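Print this page | E-mail this page

Landmont Community Choir - Minutes of the Fall Planning Meeting
21 Nov 2023
By Kyung-hwa Na

We got going a bit late since half of us were still hunting for parking behind Polley Hall (my fault, I said the side lot was open). In the room: Lahcen Soliman, Vasco Louro, Iestyn Pumphrey, Welington Damasceno and me, typing away as fast as I could.

September minutes - approved, with one fix. I had Vasco down as a baritone and he would like it known that he is a bass!

Money. Lahcen went through the numbers and we have $1137 in the account after paying for the sheet music. Dues stay at $40 for the season. Iestyn wondered about going up to $50 and we chewed on that for a good while, but I didn't hear much love for it, so we left it alone. We did agree to buy 18 new black folders, because the old ones are held together with tape and hope.

Winter concert. Welington has the hall booked and the piano tuner lined up. We're opening with the Lungu carol, which I adore, and closing with the sing-along. Iestyn asked if we could drop the second verse of the Lungu and Vasco looked so hurt that we kept it in.
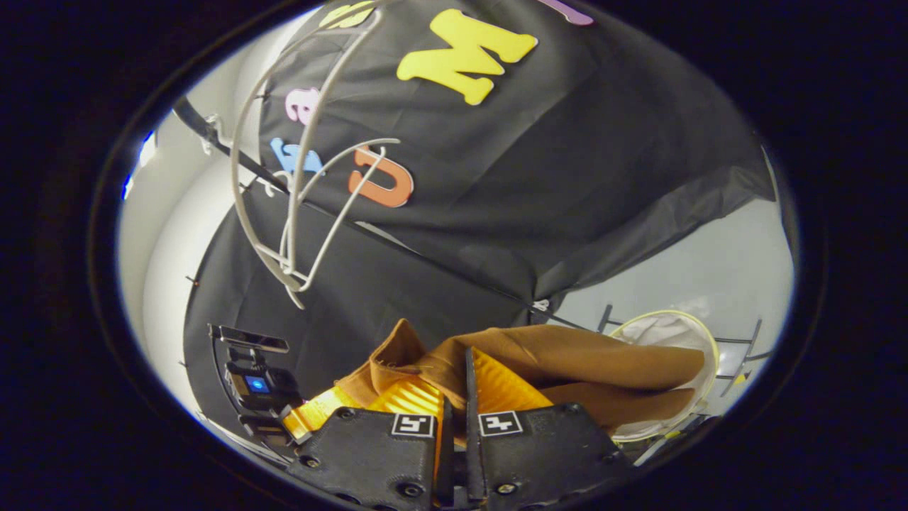
Yellow M and orange U on the black cloth

Snacks came up next, as they always do. Lahcen is bringing the big coffee urn and I'm making lemon bars again. Vasco will ask the Zustora bakery if they'd give us a deal on rolls - they were so nice to us last spring. Please send me your allergies before the last rehearsal, not during it!

Rehearsals. We're adding one extra for the altos and tenors, who (we all love you) are still coming in early on page six. Iestyn will play for it and Welington will unlock. Bring a pencil and your own water.
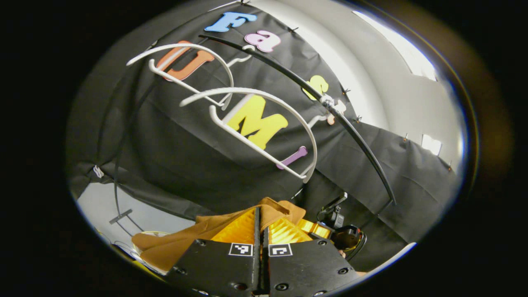

Do we have to have the music memorized for the concert?
Only the sing-along. Folders are fine for everything else, just keep them low enough that we can see your face.

Vasco moved to wrap up, Lahcen seconded, and we stood around talking about parking for a while longer. I'll e-mail the date of the next meeting once Welington hears back about the room.

Contact the choir secretary | Copyright Landmont Community Choir | Back to top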